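Garra manual perde o rastreamento quando seguro peça cilíndrica pela haste

16 July 2025

Drotville
Boa tarde. Uso uma garra de mão com dois cubos de marcadores, um de cada lado, para gravar demonstrações que depois vão para o braço. Com caixas e copos funciona. Com a cúpula de um abajur, segurando pela haste de metal logo abaixo dela, a pose do cubo direito começa a pular e a gravação sai inútil. De 54 tomadas perdi 20. Numa delas mandei a trajetória para o braço mesmo assim e ele desceu rápido demais e bateu na mesa. Apertei a parada de emergência e não houve estrago, mas não quero repetir. Já refiz a calibração 2 vezes com o Trindero e o erro continua. Alguém já passou por isso?

Muriithi
Tive coisa parecida. Confere primeiro se os cubos estão firmes no suporte. No meu caso um parafuso tinha folga e o cubo girava um pouquinho quando a garra fechava. Segura a garra parada, abre e fecha umas vezes e olha se a pose muda. Se mudar, é mecânico e calibração nenhuma resolve.

Indedholm
Além do parafuso, eu olharia a inclinação. Quando o punho gira e a câmera só enxerga uma face do cubo bem de lado, a pose fica ambígua e alterna entre duas soluções. No gráfico aparece como um salto seco, de um quadro para o outro. Peça branca e lisa também estoura a exposição se houver janela grande atrás. Trava a exposição em manual e grava de novo.
Sobre a batida: não mande trajetória crua para o braço. Coloque um limite de velocidade e uma altura mínima acima da mesa, e descarte a tomada inteira se houver salto. Aqui o filtro pegou 138 quadros ruins numa única sessão, quase todos com o punho virado. E rode a primeira vez sem peça, em velocidade baixa, com a mão no botão.

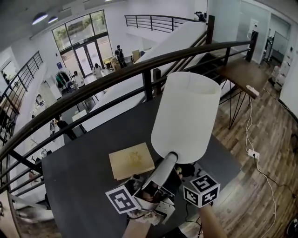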